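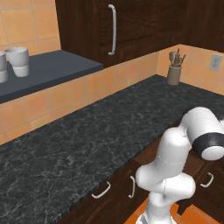 Dark worktop with pale veins. I keep coming back to this one.

So, sourdough, month two! I got my starter from Catarina Antunes back in November, in an old jam jar with "feed me" written on the lid, and I've baked 31 loaves out of it so far (my freezer is begging for mercy). The first few were bricks. Then I stopped following the book and began leaving the dough overnight in the cold porch, and suddenly I had holes! Proper ones, the sort butter falls through.

Flour matters more than I thought. I've been using the strong white from Tripathi, the little shop on the corner, with a handful of rye thrown in when I remember. The posh bag I ordered from Clodora was lovely but it drank water like mad and I ended up with soup — my own fault, I didn't hold any back.

Still can't score a loaf to save my life. Mine open up wherever they fancy, usually underneath. If you've got a blade you like, leave me a comment, and tell me how you stop the dough dragging.

Posted 24 Jan 2020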